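# The cell that was never finished

Ackroyd sells its Iter cell as something you bolt down, switch on and leave alone. I spent part of the spring with the people who look after one, at a contract packing firm in Demitz, and leaving it alone is the one thing they can't do.

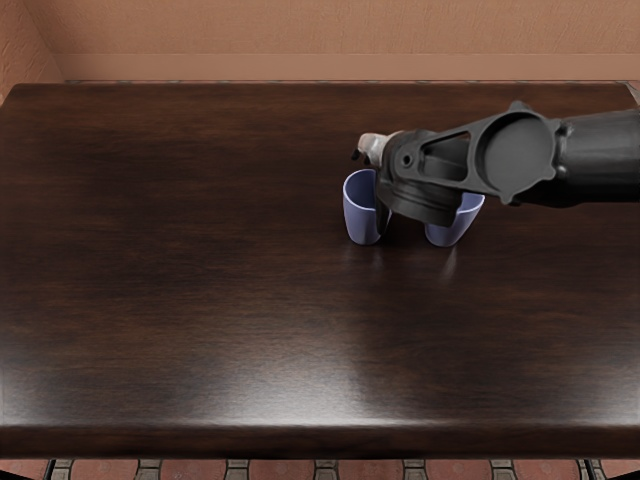
How long does it take to get a cell like this one ready for work?

The sales sheet says 8 hours. At Demitz it took 22 working days, and the technicians there think they were quick.

Most of that time went on things the sheet doesn't mention. The floor had to be checked for level. The air line ran to the wrong side of the bay. The guarding arrived with hinges for a door that opened the other way, so the door stayed in its box while letters went back and forth. None of it is exotic, and all of it was paid for by the customer.

Then came the simulation, and here I have to declare a prejudice. I don't trust a rendered room. The one I was shown has peach walls, terracotta tiles and a dark, glossy table with two lavender-blue cups on it, and the black gripper comes in over the cups as if dust had never been thought of. The real bay has a drain cover, a radiator and a draught. When I said so, I was told that the virtual table is where you find out whether the arm can get to the work at all, and that colour doesn't come into it. Fair enough. A collision on a screen costs an afternoon. On the floor it costs a wrist joint, and the spare comes from abroad.

Still, there is a limit to what the software can tell you. Prerilard, the planning package that Ackroyd bundles with the cell, assumes that every cup is the shape its drawing says it is. Cups that have been stacked in a hot lorry are not. The first real trials at Demitz went wrong in a way that had never come up in the virtual room - the fingers closed at the right height, on the right line, and the cup bent. The answer was to lower the grip force and add a short pause before the lift. It took one person most of a week to arrive at those two numbers, and they are written in pencil on a card inside the cabinet door.

I asked whether they had been fed back into the simulation. They had not. There is a place to enter grip force, but the rendered cup is rigid, so it makes no difference what you type.

The upkeep is duller and better organised. Every morning, before the first shift, someone wipes the fingertips with a dry cloth and looks for wear. The flange bolts are checked with a torque wrench on a fixed round. The arm is sent to a reference pin and the error is logged in a paper book. If it has drifted past the limit, the cell is stopped and taught its positions again, by hand, point by point. There are 13 of those points. A practised technician gets through them before lunch.

I went back through the logbook. The cell had been retaught 6 times since it was signed off. Ackroyd's literature describes this as a rare procedure. The technicians blame the floor, which moves a little when the heating comes on. Ackroyd blames the technicians, in politer words, and has offered a training course at the customer's expense.

Does it earn its keep? I was shown a chart that said so, and the chart left out the hours spent on the things I have just listed. When I asked for a version that put them in, I was promised one by June. The people on the shop floor were more useful. They like the machine, on the whole. It takes the worst of the lifting, and on a good day it runs for hours without a word. What they object to is being told it needs no looking after by people who have only seen it on a screen.

A second cell is on order. The bay has been marked out in yellow tape, and the air line, I noticed, still ends on the wrong side.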